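Search products Search Go

Pladport Bench Kit for two arms

Reading time: 2 minutes

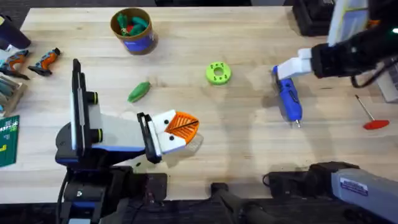 A buyer at the Prerness shared workshop wrote to us that the second arm was worth the wait, and that he would have given up on holding parts by hand much sooner if he had known how little bench it takes.

The Pladport Bench Kit is a mounting and gripper set for people who already own two small robot arms and want them working on the same table. It is sold by Hillberg as a box of parts. You print the rest yourself from the files that come with it.

One arm holds the part. The other holds the tool. In the setup shown, a blue handheld rotary tool is in the right gripper and an orange printed part is in the left. Both grippers have white fingers. The kit fingers are meant to be swapped, and most owners end up printing their own set after a month or so.

What comes in the box

2 base plates with clamps
2 pairs of gripper fingers, white
1 spacer set
Screws, spare screws, one hex key
Card with the download code for the print files

Arms, controllers and the rotary tool are not included.

What you need at home

A flat, solid bench. Wood is fine. The clamps take a top up to 5 cm thick. Thin tabletops flex when both arms move at once, and the part will wander under the bit. Furtună, the finger design in the print files, takes about three hours to print per pair and needs no supports.

Run the cable of the tool arm with enough slack for a full turn of the wrist. Tie it at the elbow, never at the wrist. Go through the whole path once with the tool switched off. Wear eye protection, and keep hands off the bench when both arms are live -- this goes for shared workshops especially, where someone may walk up from the other side.

Limits

Light sanding, deburring and engraving on printed plastic. We do not recommend it for metal. Total weight held by one gripper, tool included, should stay under 667 g.

Changes

December 2020: longer clamp screws, new spacer set. Kits bought in September or earlier can be updated with the spacer set, sold separately.

Contact Hillberg | Copyright Hillberg | Back to top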